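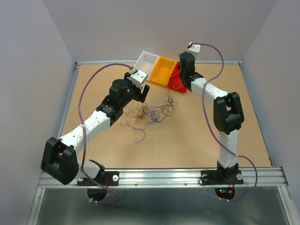

Danuta Nowakowski would have started with blocks. Blocks have flat sides, they stay where they are put, and a bad grasp on a block is obvious at once. String, in her view, is what you move to after a year, once the arms have stopped surprising you.

Anikó Medve started with string. Her two-arm bench takes up one corner of the Kadach shared workshop, between the drill press and the paint cabinet, and its only job so far is sorting: thin cords in blue, purple, orange and darker shades go down on a tan board in a heap, and the arms are meant to separate them by color into three small open bins. Both arms stand on a single aluminum rail along the front edge. The bins, white, yellow-orange and red, sit at the back.

The rail came first and took longest. Medve's original layout put each arm on its own clamp at opposite corners of the table, which kept them well apart and made the shared workspace awkward to calibrate. Every time a clamp shifted, the transform between the two bases had to be measured again. Bolting both mounting plates to one extrusion reduced that to a single distance along a single axis. She measures it with a steel rule before each session and types it into the configuration file by hand.

The joints are Altico units bought secondhand as a lot of 19, of which 14 were needed and three turned out to have worn output bearings. The white links were drawn to fit them. Her first set was solid and heavy enough that the shoulder drive ran warm when the arm was held straight out. The perforated version gave up very little stiffness and brought the housing temperature down to 42 degrees Celsius after an hour of continuous motion, which the drive tolerates without complaint.

Cable routing went through four versions. Running the lead tight along the links looked tidy and failed twice at the elbow, both times at the crimp. The current arrangement is a thin purple cable hung in a wide loop outside each arm, long enough that no pose pulls it straight. It needs clearance at the sides of the bench, and the side walls were placed with that in mind.

The walls themselves are pale lavender-gray panels on three sides. Medve tried white first, but the reflections pushed the exposure around and the darker cords merged with their own shadows. The present color was left over from a Wróbel display cabinet and was used as found. She has not tested another.

Software is where the string becomes expensive. A block can be described by a position and an orientation. A cord has no fixed shape, and pulling one end moves others that happen to be looped around it. The controller, which Medve calls Trirkitz, doesn't attempt a full model. It picks a color, looks for the stretch of cord of that color with the fewest crossings, sends the nearer arm to close on it and lifts slowly while watching motor current. If the current climbs past a threshold, the arm stops, lowers 35 millimeters and lets go. Then the search runs again.

The second arm was added in November for cases where lifting brings half the heap along. It presses down on the remainder while the first arm pulls. Coordinating the two is deliberately crude: the space over the board is divided into zones, and an arm may not enter a zone the other has reserved. This wastes time. It has also prevented any collision between the grippers since the zones were introduced.

Over 1,000 logged attempts, the most common failure has been a clean grasp followed by a poor release. The cord is light enough to cling to a finger, or it drops with most of its length outside the bin. The bins are light too, and an arm that descends a little too far will tip one. Medve has considered screwing them to the board — a five-minute job — but wants to be able to change their order between runs.

Nowakowski's objection, for the record, has softened only slightly. She now accepts the string and would like to see shorter pieces of it.

The next change is to the fingertips. A set with a thin rubber facing is drawn and waiting for a free slot on the workshop printer, and the current threshold will have to be tuned again once they are fitted.

Related articles
Reading motor current as a poor man's force sensor
Choosing aluminum extrusion for a small bench
Crimp or solder? Connectors on moving joints
Sharing a workshop printer without a sign-up sheet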